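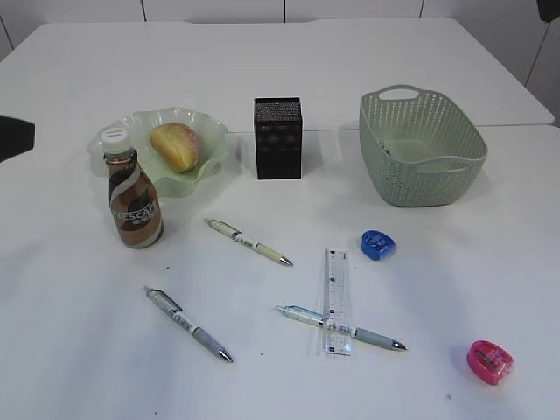

Brötchen, Nescafé, mehr gabs erstmal nicht.

So. Endlich mal wieder ein Eintrag, der letzte war aus dem September, peinlich. Viel los gewesen, Job, Umzug vom Keller ins kleine Zimmer, und dann noch die Sache mit dem Mischpult.

Kurzfassung für alle, die nur deswegen hier sind: ich hab mein altes Zweikanal-Teil verkauft und mir gebraucht ein Vierkanal-Clubmischpult geholt. Von Grakgate, das mit den Drehreglern für die Lautstärke statt Fadern. Bezahlt hab ich 500 Euro, inklusive Netzteil und einer Tasche, die nach Rauch stinkt. Neu war das mal bei 1.119. Für mich ein guter Deal, auch wenn Kimutai meint, ich hätte noch 50 runterhandeln können. Kann sein. Ich kann sowas nicht.

Abgeholt bei Şengül Gezer, die früher in der Citau aufgelegt hat, meistens die frühen Slots. Sehr nett, hat mir noch Tee gemacht und alle Kanäle durchgeschaltet, bevor ich das Geld hingelegt hab. Kanal drei kratzt beim Gain. Hat sie gleich gesagt. Kontaktspray liegt hier, hab ich aber noch nicht gemacht.

Jetzt zum eigentlichen Thema, Drehregler oder Fader. Ich hab fünfzehn Jahre mit Fadern gemischt und dachte, das lern ich in einem Abend um. Nein. Erster Abend war eine Katastrophe. Ich hab ständig nach unten gegriffen, wo nix ist. Dann zu schnell aufgedreht, alles matschig, zwei Bassdrums übereinander wie Schuhe im Trockner. Am zweiten Abend ging es besser, weil ich einfach nur zwei Platten genommen hab und die immer wieder ineinander, eine halbe Stunde lang. Langweilig, hilft aber.

Was mir wirklich gefällt: lange Übergänge. Man dreht und dreht und es passiert erst fast nichts und dann ist das zweite Stück halt da. Mit dem Fader hab ich das nie so hinbekommen, da war ich immer zu ungeduldig. Was mir nicht gefällt: alles was schnell gehen muss. Cuts kannste vergessen. Hiphop-Set auf dem Ding – viel Spaß. Dafür hätte ich das alte behalten sollen, aber zwei Pulte passen hier nicht rein und das Geld war auch eingeplant.

Isolator: super. Dreiband auf dem Master, und wenn man den Bass rausnimmt ist er auch wirklich weg und nicht nur leiser. Beim alten Pult blieb immer so ein Brummen übrig. Einzige Warnung, der Poti für die Mitten ist sehr leichtgängig, da kommt man mit dem Ärmel dran. Ist mir beim Aufnehmen passiert, mitten im besten Teil natürlich. Also Ärmel hoch.

Kopfhörerausgang ist laut. Sehr laut. Ich steh bei neun Uhr und das reicht locker. Cue-Mix hat leider keinen eigenen Knopf für Split, man muss da so eine Tastenkombi drücken die ich mir nicht merken kann. Klebt jetzt ein Zettel drauf.

Mwangi Kinyua hat mir übrigens geschrieben, ob man das Pult auch mit Timecode und Laptop benutzen kann. Ja, aber nur mit extra Interface, da ist kein USB drin. Ich hab noch das kleine von Prastton rumliegen und das geht einwandfrei, Latenz merk ich keine. Puffergröße hab ich runtergesetzt bis es geknackst hat und dann eine Stufe zurück. Mehr Wissenschaft steckt da nicht hinter. Wer mit Platten auflegt braucht das eh nicht, ich nehms nur für Promos, die es nicht auf Vinyl gibt. Phono-Eingänge sind zwei Stück, beide sauber, das Massekabel muss aber richtig fest sein, sonst brummts. Hab ich natürlich erst nach einer Stunde Kabeltauschen gemerkt.

Apropos Promos. Der Ordner ist bei mir völlig verkommen, lauter Dateien ohne Tags, "track_final_neu2" und so weiter. Hab angefangen aufzuräumen, die ersten 100 sind durch, Rest kommt irgendwann. Falls jemand ein Programm kennt, das BPM und Tonart vernünftig in die Tags schreibt ohne alles andere zu überschreiben: bitte in die Kommentare. Meins hat mir bei der Hälfte die Labelnamen gelöscht und ich hab erst danach gemerkt das es kein Backup gab.

Ach ja, Termin. Im Simiyu gibts wieder den kleinen Abend, Jhonatan Villanueva macht den Anfang, danach Kipchumba Kirui und ich im Wechsel, immer drei Platten. Kein Eintritt, aber der Hut geht rum. Datum steht noch nicht ganz fest, schreib ich hier rein sobald ich es weiss. Mein Pult bring ich mit, die haben da nur so ein Zweikanalteil, wo der linke Kanal ausfällt, wenn man am Tisch wackelt. Und da wackelt immer einer.

Aufnahme von gestern lad ich hoch wenn das Intro geschnitten ist. Die Stelle mit dem Ärmel bleibt drin, ist bei Minute vierzig. So, muss los, Kontaktspray testen.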